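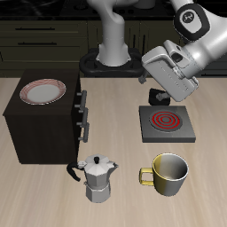
I've been putting off writing this one because rules are boring and I know it. But three people have now emailed me asking how we keep our simulated kitchen tasks from turning into mush, and I keep typing the same long answer, so I'm going to type it once more, here, and then just send people the link.

Quick background for anyone new. I work on a small robot learning team in Skellby. We teach arms to do kitchen chores in simulation first, and later on the real bench over in Tindesberg, where the other half of the team sits. The sim side is me, mostly, plus whoever I can bribe with pastry. Our house rules live in a text file that started at one page and is now six, and my colleague Wiebke Oltmanns (who wrote the first version, and who I will be quoting a lot) calls it the Plalteo rules, after the project. The name stuck. I didn't get a vote.

So. The stove and moka pot task. You've got an arm, a small stove with its burner glowing red, a moka pot, a mug sitting close by, and a cabinet with a plate on top of it. The instruction is something like "put the moka pot on the stove." Sounds like nothing. We have spent more time arguing about this one task than any other in the set, and almost every rule we have got tested on it sooner or later.

Rule one: write down what "done" means before anybody records anything

I used to skip this. I'd build the layout, get excited, grab the controller and start recording demos, and then figure out the success check afterwards from what the demos looked like. Please don't do that! What happens is that your check ends up fitting your own driving habits. I always set the pot down with the handle pointing the same way, so my check quietly wanted the handle pointing that way, and when Wiebke recorded hers half of them came back as failures. She was not amused. Her pots were on the stove. Anyone could see they were on the stove.

What we write now is a plain sentence first, in words, no code. "The base of the pot rests on the burner, the pot is upright, the gripper is open and clear of it, and all of that stays true for a full second." Then the code. Then somebody who didn't write the code reads both and says whether they match. It takes ten minutes and it's the best ten minutes in the whole process.

The "stays true for a full second" bit came later, by the way. Without it you get passes from pots that are on their way to falling over.

Rule two: heat is heat, even when it's pixels

This one gets me the most pushback. A burner in a simulator can't burn anything. You can rest the fingers on it all afternoon. You can drag the gripper right across those red rings and the physics engine will not care one bit.

But the policy you train on that will end up on a real arm at some point (ours do, that's the whole idea), and it'll have learned that a glowing burner is just another piece of countertop. So we treat a lit burner as a keep-out zone for the gripper. There's a cylinder over it, and no part of the hand goes inside unless it's holding something the task says belongs there. If a demo breaks the zone, the demo is out. Doesn't matter how pretty the rest of it was.

I argued against this for about a month. My case was that it slowed down recording, and it did. Then we ran the first batch on the Tindesberg bench with the real hot plate unplugged, thank goodness, and watched the arm use the plate to steady itself. Like a person leaning on a table. I stopped arguing.

The same thinking goes for the controls on anything that heats. If the task says turn it on, you touch the control. If it doesn't, you stay away from the control. We had demos where people brushed it in passing and the burner state flipped, and the success check was perfectly happy, and nobody caught it for weeks.

Rule three: handles are for holding

Moka pots have a handle for a reason. So do mugs. In simulation it's really tempting to grab a pot by the lid knob, or pinch the body across two of the flat sides, because the friction is generous and it works. The body grip is easier to drive, too. I know, I did it constantly.

Our rule is that if an object would be hot in the real version of the task, you hold it by the part made for holding. If you can't get there from where the arm starts, you don't fudge it, you flag the layout. That second half matters a lot. Early on, people would run into a start position where the handle was hard to reach, and they'd grab the lid knob to get the demo over with, and never say anything. So the bad layouts stayed in and produced bad demos forever.

Cold things we're more relaxed about. Plates, whatever, grab the rim. Drawer handles obviously get held like drawer handles.

Rule four: leave the clutter alone

The mug in that kitchen isn't part of the stove task. Neither is the plate, neither is the cabinet. They're there so the policy learns to deal with a counter that has stuff on it, like every counter in the world. And the rule for stuff that isn't in the instruction is that it should end up where it started. We allow a small nudge (there's a tolerance in the file, and please don't ask me to defend the exact value, it came out of a very long lunch). Past the nudge, it's a fail.

The mug is the real troublemaker. It's big, and it sits near the stove right where you'd like to swing the pot through. Most people's first few tries, mine included, clip it. I've had requests to move it out of the way for the sake of throughput. No! The mug stays. If you take away everything that's annoying, you've built a kitchen for robots, and I don't know anyone who lives in one.

We do shuffle positions between episodes, within limits, and the limits are in the file too. One thing I'd tell anyone starting out is to save the layout seed with every single episode. We lost a whole batch once because the seeds were only in a log that rotated. Wiebke has forgiven me. I bring it up more than she does.

Rule five: throw things out, and say how many

Okay, numbers. For the last round we recorded 539 demos across the kitchen tasks. After the checks, we kept 286. People gasp when I say that, and I get it, it feels like a horrible waste of everybody's wrists. But the set trained on the smaller, cleaner pile behaved much better on the bench than the earlier one where we kept anything that technically passed. I'm not going to claim that's a proper study. It's one team and one kitchen and we changed a couple of other things in the same month, so take it as a story.

What I do feel strongly about is writing both numbers down. If you share a dataset and only say what's in it, I can't tell how picky you were. Say what you started with, say what you dropped, say which rule each one broke. We keep the rejects in their own folder with a one-word tag. "Zone." "Grip." "Clutter." "Drop." The tags turned out to be handy when the Kröger people came by in July and wanted to know where our operators struggle most. (Grip. By a mile.)

There's also a tag called "weird" and I'd fight anyone who tried to remove it.

Rule six: somebody else watches

Every kept demo gets watched by a person who didn't record it. At double speed, fine, with coffee, fine, but watched. The automatic checks catch the stuff you thought of. A person catches the arm doing a strange little loop before it reaches down, or the fingers squeezing through the edge of an object for a moment because the collision mesh is sloppy there. I caught one where the pot passed every check and had also been bounced on the counter on the way over.

We cap viewing at up to 56 clips a sitting. Past that your eyes are open but you aren't home. I found that out by approving a clip in which the arm did nothing at all.

Things we still haven't settled

Speed. Should slow demos be dropped? Wiebke says yes, if the operator is just hovering and thinking. I say a pause over a small object before the fingers come down is sometimes the right thing to do, and I'd like the policy to learn a bit of that. We've gone back and forth and the file currently says "use judgment," which is what you write when two people are tired.

Camera changes are another one. We'd like to vary the viewpoint more, but then the reviewer sometimes can't see the fingers, and I don't love signing off on a grasp I couldn't see. We may end up saving a second view for review only. Disk space says no, I say yes, we'll see who wins.

And retries. If an operator misses the handle, backs off, and gets it on the second go, is that a good demo or a bad one? Right now we keep them if nothing else got touched. I like them, personally, they show the arm how to recover. But there's a real chance it learns to miss first. I'd love to hear what other people do here, so if you've got a rule that works, the comments are open and I do read them, usually at eleven at night.

I'll put the cleaned-up version of the rules file online once I've taken out the swearing. Page four is going to take a while.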